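Notas para a palestra "Agrupar: como arrumamos informação para outras pessoas"

Duração prevista: 40 minutos, mais perguntas. Sala Correia, segundo piso.

Abertura

Agradecer à Revathi Poduval pelo convite e pela revisão dos exemplos. Dizer o nome e a função uma única vez. Passar logo ao caso da Branis.

A Branis tinha um formulário de inscrição com 12 campos numa só coluna, todos com o mesmo espaço entre si. As pessoas paravam a meio e telefonavam a perguntar se a morada era a de casa ou a de faturação. Os dois campos estavam lá, com as etiquetas corretas. O problema era o espaço: a etiqueta de um campo ficava à mesma distância do campo de cima e do campo de baixo.

Pausa. Perguntar à sala quem já preencheu a linha errada num impresso. Esperar pelas mãos.

1. Proximidade

Explicar a ideia sem jargão. O que está perto é lido como pertencendo ao mesmo conjunto. O leitor faz isto antes de ler qualquer palavra e não consegue desligar esse hábito.

Exemplo falado: uma lista de compras escrita de seguida e a mesma lista com uma linha em branco entre os frescos e a mercearia. Os artigos são os mesmos. Na segunda versão, quem vai às compras percorre a loja uma vez.

Referir a psicologia da Gestalt, de passagem. Não entrar na história da escola; se alguém perguntar, remeter para a bibliografia no fim da folha distribuída.

Regra prática para escrever no quadro: o espaço dentro de um grupo deve ser claramente menor do que o espaço entre grupos. Se for preciso medir para perceber a diferença, ainda é pouca.

2. Cor e forma

A cor também agrupa, mas perde muitas vezes para a distância. Peças de cores diferentes postas juntas continuam a parecer um conjunto. Duas peças da mesma cor em lados opostos de uma superfície precisam de mais esforço para serem ligadas.

Consequência para tabelas e mapas: usar a cor para confirmar um grupo que a posição já mostra. Quando a cor trabalha sozinha, a folha deixa de funcionar ao ser impressa a preto e branco, e há sempre alguém na sala que não distingue o verde do vermelho.

Mostrar o slide dos blocos. Deixar a imagem sozinha alguns segundos e perguntar quantos grupos veem. A seguir, comentar que são blocos coloridos sobre uma tábua de madeira clara e que a separação em dois grupos se lê pela posição.

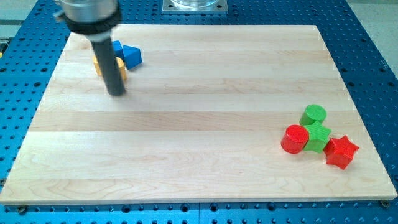
3. O caso da Pametti

Contexto em duas frases. A Pametti publica um horário de transportes para uma zona rural. A versão antiga ordenava as carreiras por número, e os passageiros procuravam por destino.

O que mudámos: juntámos as carreiras por destino, abrimos espaço entre os blocos e tirámos as linhas horizontais. Ficaram 9 blocos numa página. As linhas não faziam falta depois de o espaço estar certo.

O que correu mal: na primeira prova, o título de cada bloco ficou a meio caminho entre dois horários. Duas pessoas leram o título como legenda do bloco anterior. Corrigimos subindo o espaço antes do título e reduzindo o espaço depois. Mostrar as duas provas lado a lado e não apressar esta parte.

4. Exercício

Distribuir a folha Javberg. Trabalho em pares, 6 minutos. A folha traz um aviso de condomínio em texto corrido. Pedir que o dividam em grupos usando apenas quebras de linha, sem negritos, caixas ou cores.

Circular pela sala. Erro habitual: criar grupos a mais, até cada frase ficar isolada. Nesse caso, perguntar ao par que frases é que um morador precisaria de ler juntas.

Pedir a dois pares que leiam a sua divisão em voz alta. Se houver atraso, ouvir só um.

Fecho

Voltar ao formulário da Branis e mostrar a versão final. Os campos são os mesmos e a ordem quase não mudou. A morada de casa e a de faturação estão agora em blocos separados, cada um com o seu título encostado por cima.

Perguntas prováveis

E no telemóvel, onde há pouco espaço? A proporção mantém-se. Encolher os dois espaços, o de dentro e o de fora do grupo.

As caixas não resolvem? Às vezes. Experimentar primeiro sem elas.

Deixar as folhas que sobrarem na mesa junto à porta.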